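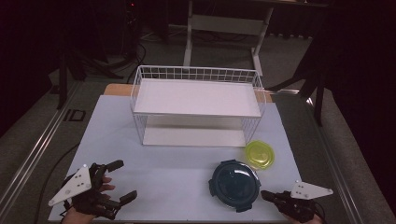

*Gripper on each hand, lids and the wire shelf at the Tukach bench.*

Hi all! I'm Muchen, I run demo collection at Tukach, and I'm looking for six people to come and teach our robots how to tidy up. You strap a gripper onto each hand, pick things up with it, put them where they go, and the recordings become lessons for the arms. No coding, no robotics degree (mine is in music, so relax).

We're at 2,967 good demos on the kitchen set right now and I'd love a lot more by April. The current task is food containers and lids going on and off a little two-tier shelf. Sounds easy, right? Try it with two stiff fingers per hand and you'll find out how much your own fingertips have been doing for you — most people fumble the first dozen and then it clicks. Our best morning so far was 201 keepers from one person, Yichen Fu, and no, I don't expect that from anybody else!

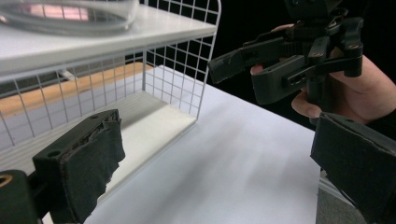

**Pay, hours and who we want**

- $287 per shift, paid weekly
- Shifts run 8:30 a.m. to 1 p.m., with two proper breaks
- Two shifts a week minimum, more if you like it
- Both hands free of injury, and OK with standing
- Left-handers very welcome, we're short on you

What I care about most is steadiness. Slow, smooth moves make better lessons than fast ones, and if you drop a lid you just say "scrap" and start over. The grippers do get heavy on the wrists after a while, so tell me early and we'll swap you to the remote desk, where you drive the arm with a pair of handles and sit in a real chair. I'll train you on both. Your first shift is all practice and it's paid the same.

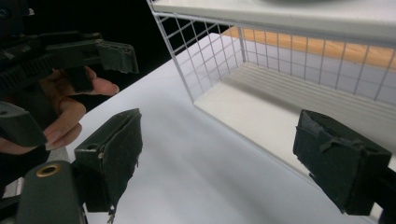

Alun Watkins asked me to add that the first hour feels silly and the second one doesn't, and that he'd tell anyone starting out to watch the gripper tips and forget about their own hands. He also says to bring a snack. I agree with him on all of it, especially the snack.

To apply, send me a few lines about yourself and the mornings you can do. Skip the résumé unless you really want to send it. Haoran Zou or I will write back and set up a half-hour tryout at the bench.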